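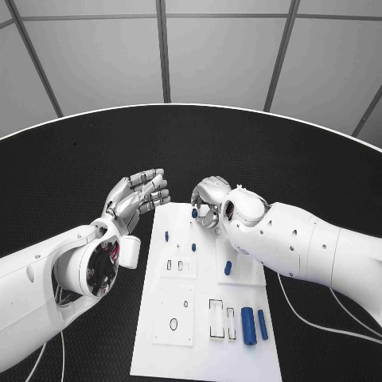 Peg board and fixture plates on the round table, Boldale workroom.

Progress report to the Zastley fund, second period
Prepared by Wai-kit Wu, 2019-06-10

You asked for a plain account of the peg board and whether it justifies the second payment. My short answer is that it justifies part of it.

The board itself is fine. It is large, white and easy to read against the black tabletop, and the blue pegs stand out well. The April version had gray pegs on a gray base and people kept losing track of which ones they had placed. I argued against paying for a new color, and I was wrong about that.

I am less convinced by the raised fixture plates. Skullaron, who supplied them, told us that a standard set of plates would let us change a layout in minutes. We have changed the layout 2 times this period. Each change took most of a morning, mainly because the plates have to be lined up again by eye. The supplier's answer is that we need their alignment kit, priced at $300. I would like to see it work on our board before we spend anything, and I have asked for a loan. No reply yet.

The round table was a compromise. It came with the room, and its finely textured top is good for keeping small parts from sliding. A rectangular one would give us a straight edge to square the board against. The curved wall panels behind it look smart and were the most expensive thing in the fit-out — I still can't point to a result that depends on them.

On the activity, we planned 50 complete peg placement runs and logged 38. The shortfall is almost entirely the two lost mornings plus a late delivery of spare pegs from Wan. I don't accept the line in the draft summary that the work is "substantially on schedule," and I have taken it out.

Cables on the tabletop remain a nuisance. They were listed as a minor item last time and closed with no action. I have reopened it and would like them routed under the table before the next layout goes on.

Requests for this period:
Release the money for spare pegs and table work.
Hold the plate budget until Skullaron has shown us the kit in use.
Keep the target at 50 runs. Lowering it now would only hide the problem.

The run log and invoices are with the Boldale office if you want to check my figures.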